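Drying Down: What Moisture Does to Stored Corn

A corn kernel is a poor conductor of heat and a slow conductor of water. Both properties matter once the ear leaves the stalk, and both are underestimated by small growers who store grain without mechanical drying.

Agata Donati manages post-harvest testing at Marras, a seed and milling cooperative with 68 member farms. Her records for last season cover 906 samples. The most common fault was uneven moisture within a single lot. An average reading can fall inside the limit while individual ears remain wet enough to support mold.

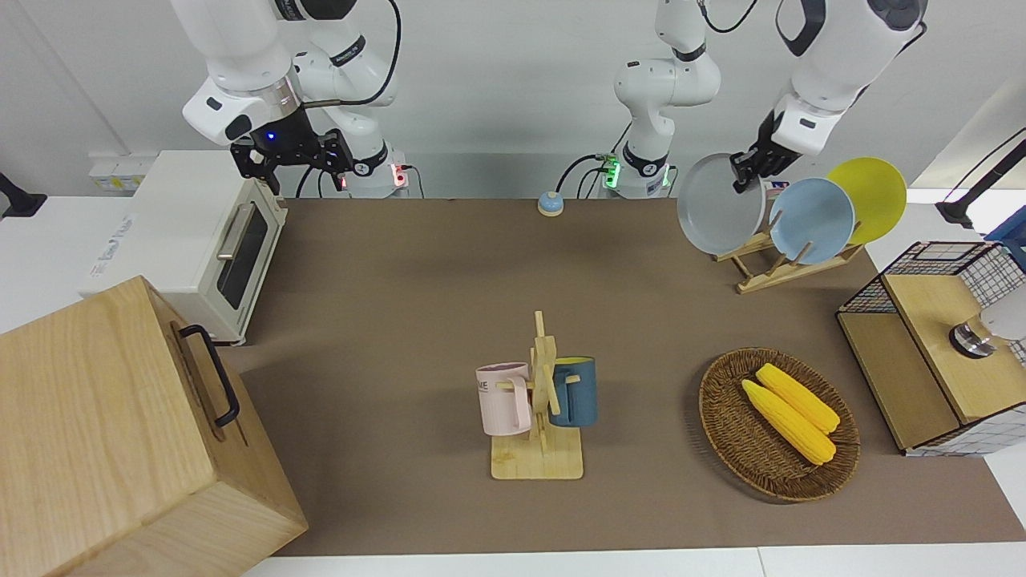
The cause is usually the cob. It holds more water than the kernels at harvest and releases it slowly through the kernel base. Grain shelled too early leaves that water behind but is easily bruised. Grain left on the ear dries more gently, provided air can reach every side of it.

Severin Pichler, an agricultural engineer, has compared crib widths on 40 of the member farms. Narrow cribs with slatted walls gave the most even results. Wide cribs developed a damp core, which often went undetected until unloading in March.
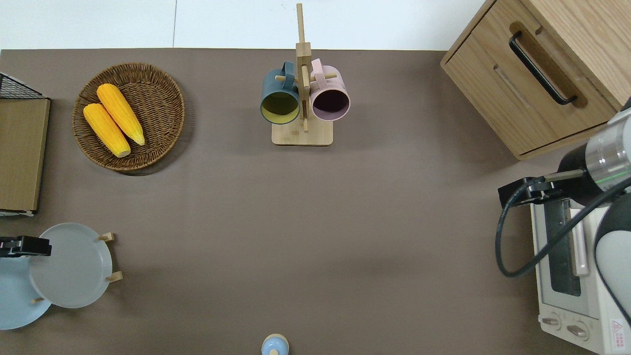 Sampling method accounts for much of the remaining error. Donati's protocol calls for ears from the top, middle and base of each crib, with kernels taken from both ends and the center of the ear. Two cobs laid side by side in a wicker basket, golden along the rows and slightly paler at the ends, show why color is a weak guide: the shade of a kernel says little about the water inside it. A calibrated meter is required, and readings should be corrected for grain temperature.

Marras now rejects any lot in which the wettest and driest readings differ by more than three percentage points. Lots that fail are returned to the crib and retested after two weeks.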